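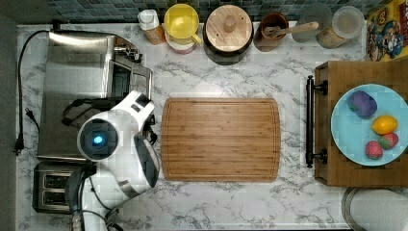 Counter by the mosaic wall, board in the middle.

Wednesday, September 4, 2019

Breaker for the kitchen counter tripped again at breakfast. Same conditions as Monday: toaster on, kettle on, second toaster load started before the kettle had shut off. Reset it, waited, ran the toaster alone, no trip. Ran the kettle alone, no trip. I am now satisfied that neither appliance is faulty and that the circuit is simply asked for too much. Malte disagrees and thinks the breaker is tired. He may be right as well. The two explanations don't exclude each other.

Wrote to Hauke Steinbach at Harms to ask what he would charge for a second circuit on that wall. He had quoted 263 for it in May, without the tile work. I said then that it was too much. The difficulty is the backsplash. The tiles are small and mixed in color, blue, teal, gray, some nearly black, and I have no spares, so any new box has to go in above them or come up from the cabinet below. I would prefer below. Hauke would prefer above, because he doesn't like working on his back.

In the meantime the rule is one heating appliance at a time. I have put it in writing and taped it inside the cupboard door. Cherry Mae has read it. Bo-ram says she has.

The other matter is the cutting board. It is bamboo, with a juice groove all the way around, and it has been drying out since spring. Last oiled in May, according to this diary, with the Giltska oil, one coat, wiped off after 24 hours. The entry says "seems fine," which tells me nothing. This time I want a proper record. Procedure as planned:

- Wash both faces and stand on edge overnight.
- Sand lightly along the strips, never across.
- Oil the underside first, then the top, then the groove with a folded rag.
- Leave it on the rack, wipe, repeat once.

The groove is the weak point. Oil collects at the rounded corners and goes tacky if it isn't wiped out. On the old board I left it in and ended up scraping it with a toothpick. Raffaele Marchetti says mineral oil with a little wax behaves better there, and he has used Cumisier for years, but it is sold in a tin far larger than I need and costs more than the board did. I will finish the Giltska first.

Position of the board is also under review. It lies in the middle of the marble-look counter with the toaster directly to its left, and that arrangement has one clear fault.

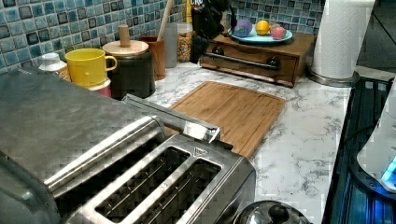 Crumbs travel. The toaster sheds them when it is shifted even slightly, and they end up in the groove, where they mix with whatever was cut last. Moving the board to the right by a hand's width would help, but then it gets close to the dark appliance and I lose the clear strip I use for setting down a plate. Moving the toaster further left is the better option. That depends on the other steel appliance giving up some space, and on what is done with its cord, which currently takes the scenic route down the left side.

The row along the back wall can stay. I tried clearing it in the summer and everything had drifted back inside two weeks. The squeeze bottle, the yellow piece with the handle and the pink one under it, the pot with the wooden lid, the crock with the spoon: all of them are used, and all of them are within reach of the board. The only change I would make is to separate the yellow from the pink. Stacked, they have to be lifted together, and Cherry Mae has remarked on this more than once. I have no objection except that side by side they take up twice the width, and the pot would have to move over.

Emptied the crumb tray after lunch. Weighed the contents out of curiosity: 5 grams. I expected more, given the smell. There was a burned piece of crust stuck to the inside edge that probably accounts for it. Washed the tray, dried it, put it back. It only seats properly if pushed in level – if the left corner goes in first, it stops short and has to come out again.

Toast test in the afternoon on Bo-ram's bread. Setting three took 174 seconds from cold and came out paler on the outer faces. I didn't repeat it warm, as she wanted the rest of the loaf for tomorrow.

Hauke replied at six. He can look at the wall next week and wants the cabinet underneath emptied first. He doesn't say which cabinet. I will empty the left one and leave the oil out on the shelf, so that I can start on the underside of the board tomorrow evening.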